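Back from two days at the Corrigan, helping Océane Perron run her felt-your-own-organ workshop for the hospital play team. My fingers are full of tiny needle holes and I've had a lovely time!

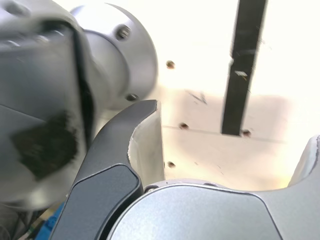
Morning, Corrigan

2/ We started with kidneys. Everyone thinks a kidney is easy (it's a bean!) and then you get to the tubes. Chiến Lương made a spleen instead and wouldn't be talked out of it.

3/ Océane brought her wax heart models from Grullby, 9 of them, all wrapped in tea towels. Best bit of the whole thing for me. Nobody spoke for ages, just drawing. 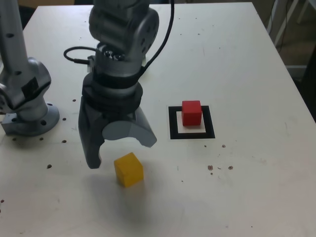

4/ Things I'd bring next time
More red wool. Better scissors. A cushion.

5/ Someone asked if the felt lungs could go to the children's ward at Iltasville and I had a bit of a wobble, to be fair. They're going in January, once Océane has sewn the labels on.
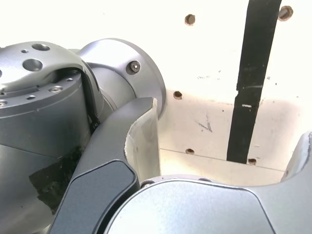
6/ Also the Sunside café does a cheese scone the size of a liver. I had two. Chiến drew his before he ate it, so that's in the sketchbook as well.

7/ Next one is open to anybody, no drawing needed. Message me and I'll add you to the list x
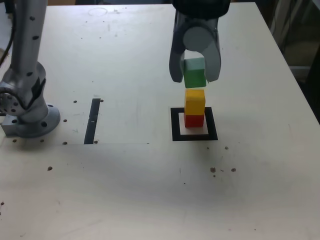

Green held above yellow and red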